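## Part 2: Washing the glass lid and setting up your sink corner

If you've followed me through the pot section, you already have your Urkia pot unpacked and the stickers off. Now we get to the lid, and I have opinions about lids! I've been washing mine the same way for years and the glass still looks great, so bear with me while I go through it slowly.

**What you'll need**

- a soft sponge
- a metallic scouring pad (for the pot only, please read the caution)
- dish soap, any kind you like
- 2 clean cotton towels
- a spray bottle with plain water and a splash of white vinegar

Get everything onto the counter before you run the water. I used to go hunting for a towel with suds dripping off my elbows, and my floor did not thank me.

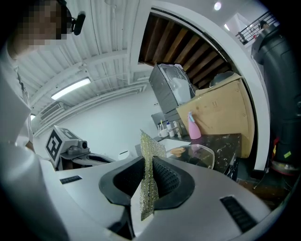

Scouring pads come in all sorts, and I sort mine into "glass" and "not glass" before I do anything else. Hold the pad up to the light and look at it edge on. A thin sheet of gold-and-silver woven mesh like this one goes straight into my "not glass" pile, and I'd also check the top edge, where the wire has started to fray a little. Frayed wire catches on everything. I keep a pad like that for burned-on rice at the bottom of a steel pot and retire it when the fraying gets worse.

> **Caution:** Don't use woven metal on the glass part of the lid. Fine scratches don't come out, and they'll catch grease forever after.

### Steps

1. Let the lid cool on the counter for 40 minutes if it has just come off the stove. Cold water on hot glass can crack it.
2. Check the knob. If it wiggles, tighten the screw on the underside with a small screwdriver. A quarter turn is plenty.
3. Squeeze a little soap onto your damp sponge and wash the top of the glass in circles, working out toward the rim.
4. Flip the lid over and do the inside. The groove where the glass meets the rim is where the gunk lives – I use the corner of the sponge and go around twice.
5. Rinse with lukewarm water and dry right away with the first towel.

**Note on wooden knobs:** Keep them out of the dishwasher and don't leave the lid soaking. My friend Heike Lammers left hers in the sink overnight and the knob swelled so much it split. Wipe the wood with a damp cloth, dry it, and rub in one drop of mineral oil every couple of months.

### Cloudy glass

Hard water leaves a white film, and soap won't touch it.

1. Spray the vinegar mix over the glass, keeping it off the wood.
2. Wait 5 minutes.
3. Wipe with the soft side of a sponge and rinse well.

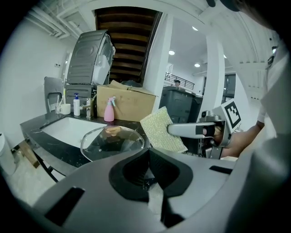 4. Buff with the second towel until it stops squeaking. If the film is still there, repeat from step 1 before you try anything stronger.

> **Caution:** Label your spray bottle. Vinegar and bleach must never be mixed, and two bottles that look alike are an accident waiting to happen.

### Looking after the counter

Vinegar is lovely on glass and terrible on marble. If your counter is real stone, do the cloudy-glass steps inside the sink basin, wipe up any drips right away, and go over the spot with a cloth and plain water. I learned this on my old windowsill and the dull patch is still there!

Store the lid upright in a rack or knob side up on a folded towel. Don't stack pans on top of it. The next section covers the handles.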